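4.2 Cloth states and the bag

The 3875 items in the Weltirdale set were coded for state before anything else. First pass used two labels, folded and unfolded. Not enough. Most of what sits on a packing table for most of the time is neither, and coders were pushing everything awkward into "unfolded", which ended up holding flat-laid shirts and balled ones together. Second pass split it into flat, crumpled, part-folded, folded. We kept those four for the whole paper, except Section 5 where flat and part-folded are merged (too few of the latter in the Ninumis batch).

Crumpled is the hard one. A crumpled cloth has corners but they are not where a folder wants them, some under, some sticking out, and the edge that shows may be a hem or just a fold pretending to be one. Coders were asked to mark the lowest visible corner and the longest visible edge. Agreement on corners was fine. Agreement on edges was poor, and got worse for white fabric, where a hem and a crease look much the same under flat light. We tried a raking lamp for 57 items. It helped with thick cotton, did little for the thin stuff, and we dropped it when the lamp started throwing its own shadows across the table.

Print helps. A plain white cloth gives you outline and shade only, a printed one gives you fixed marks which travel with the fabric, so if two halves of a motif are seen at odd angles there must be a fold between them. The same goes for lettering. A line of script near a lower edge tells you which way up the shirt is folded and wether the fold ran square, long before you can find a side seam. It can also mislead: letters half lost in a crease get read as a whole word, and a coder who thinks they have read the word stops looking. We therefore logged "print visible" and "print readable" as seperate fields. Brand or slogan was never coded. 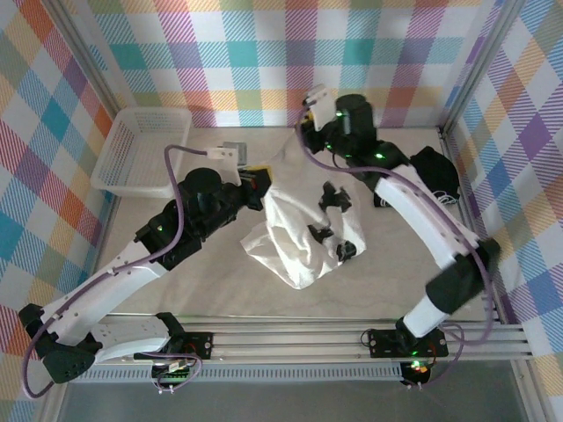
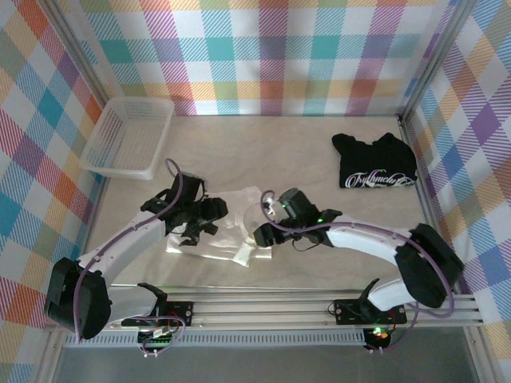 Figure 6. Cloth states and packing material on the worktable. First picture: crumpled white cloth, black printed patches on its right half, one end drawn out thin. Second picture: folded black T-shirt, white lettering along the lower edge, with a crumpled clear bag and a white basket.

Both states in Figure 6 are ordinary cases and were coded without dispute. The white cloth is crumpled, print visible, loose folds and points towards the front. The black T-shirt is folded, print visible, print only partly readable. Note that dark cloth with pale print and pale cloth with dark print behave differently in coding. On black the folds tend to vanish and the lettering does nearly all the work. On white you still get the folds, faintly, and the patches are a bonus.

The bag needs its own paragraph. We had planned to treat packaging as background. Mistake. A clear plastic bag that has gone crumpled is harder to code than any garment in the set: shiny where it catches light, see-through where it doesn't, and the mouth hard to tell from a side seal. Of the bags we logged, 191 were given "mouth not found" by both coders. A flat new bag straight off the pack gave no such trouble, so the problem is the crumpling more than the plastic. The four cloth states were carried over to bags with one change, part-folded was dropped, nobody could say what it would mean for a bag.

Position matters as well. A bag left in the middle of the table takes up the space where folding would normally go on, so the garment gets set down at a back corner and the folder has less room for the next one. Baskets do the same at the other side. We coded table position in thirds, left to right, then front or back. Slightly tilted baskets were coded by the corner nearest the middle. Shallow mesh-sided trays count as baskets here, following the Wurkik list; the Mac Suibhne list calls them trays and keeps "basket" for the deep kind, so the totals can't be compared directly.

Surroundings were not coded. Patterned walls came up in discussion, because plaid seen through clear plastic can look like print on the bag, but the bags we had trouble with mostly lay on plain table top. Left for later work. Recoding of the April batch with the two print fields is given in Table 4, edges still missing for the first six sheets.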